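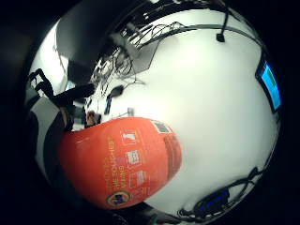
Red box with the three small icons, against a white surface

Welden Reading Room, minutes of the storage meeting, 3/7/20

Present: Pascal Tessier (chair), Mrs. Rondonuwu, two members from the Prurside branch. Mr. Stisteo sent his regrets.

1. Last minutes. They were accepted with one correction: the shelf money is 154 dollars, and it was written 145.

2. Boxes. Mrs. Rondonuwu informed that the list has now 31 boxes. She asked that all red boxes are put with the printed side to the front, so the icons can be read from the door. Prurside would prefer the barcode side in front, as they do in their own room. We discussed this for a long time. Decision: printed side to the front until April, then we look at it again.

3. Labels. The small print on the boxes is difficult to read for several members. Pascal will write the contents by hand on white labels, in big letters. He will not cover the round logo or the icons.

4. Shelves. The lowest shelf near the window is bent. The offer for a new set is 554 dollars and this is too much for us. Prurside will ask for a second offer.

5. Other. The key of the cupboard is still missing. Whoever has it, please give it to Pascal.

Next meeting in April, the day will be sent by mail.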